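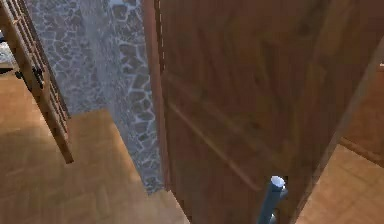 Last modified 19 May 2024

Door opening demos: keep or drop episodes where the handle leaves the view?

Asked by stride_length

I am collecting teleoperated demonstrations of door opening in Tekitz, recorded with Jerkska. The door, floor, wall texture and furniture are randomized at each reset. The policy gets RGB from the arm camera and joint positions, no depth. So far I have 2,578 episodes.

A large share of them contain long stretches like the attached frame. The view is steep, the door takes up most of it, the tip is right up against the lower part of the panel, and there is no handle to be seen. The operator knows where the handle is from the third-person window, but the policy doesn't get that window. Trained on everything, it succeeds in 57 percent of held-out rooms. Most of the failures look the same: it closes in on the door and then pushes on the panel at whatever height it happens to be.

Should I filter these episodes out, trim them, or record again with a different camera? I would like to keep the camera pose as it is if possible, as the Pendora baselines assume it.

Edit: action rate is 10 Hz. Success is defined as hinge angle past the threshold at the end of the episode, no check on how it got there.

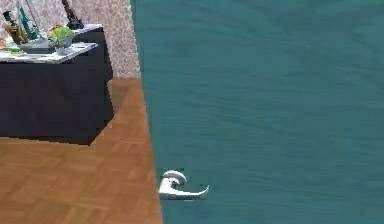
Posted by quarterturn_k, accepted

Don't drop whole episodes. Label the phases first, then decide per phase.

I split mine into approach, grasp, unlatch and swing. The simulator state gives you the boundaries for free: distance from fingertip to handle for the first, contact for the second, latch angle for the third, hinge angle for the last. Losing the handle during swing does little harm. Losing it at the end of approach is what produces the panel pushing you describe. The operator is acting on information the policy never receives, so from the policy's side the correct motion is close to random.

What I did:

1. Projected the handle position into the camera at every step and stored a visibility flag, including occlusion by the door.
2. Cut every approach segment where the flag was off for more than two seconds.
3. Closed the third-person window and had operators record approaches from the arm camera alone. They are slower at it and they look for the handle before moving in, and that search is the behavior you want in the data.
4. Gave the policy a short image history.

A low lever near the door edge, as with the teal door, is a good starting pose for those re-recorded approaches. The handle is in view, and so is some of the room past the edge, so the angle of the door is easier to read. I re-recorded 94 approaches and that was enough to see a difference in the failure videos.

Also change your success check. If the latch is not simulated on part of your doors, pushing the panel opens them, and those episodes get saved as successes. Log the latch angle and filter on it. 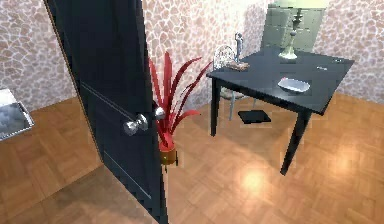
mullion

Agree with labeling phases. One more thing to check is how many episodes begin with the door already open. The Tanner room set randomizes the hinge angle at reset unless you turn that off, and you get starts like the navy door with a knob showing on each side. With your success definition, an episode that starts past the threshold passes even if the arm does nothing. I found 81 of these in a batch I recorded in April.

Knobs and levers should also have separate tags. Mixing them is fine, but check the balance, mine was mostly levers.

hexkey_sam

just use more data, worked for me. or add a second camera

stride_length

A second camera is out because of the baselines. The latch angle wasn't being logged at all, so I am replaying the action files to recover it. Will add the visibility flag in the same pass.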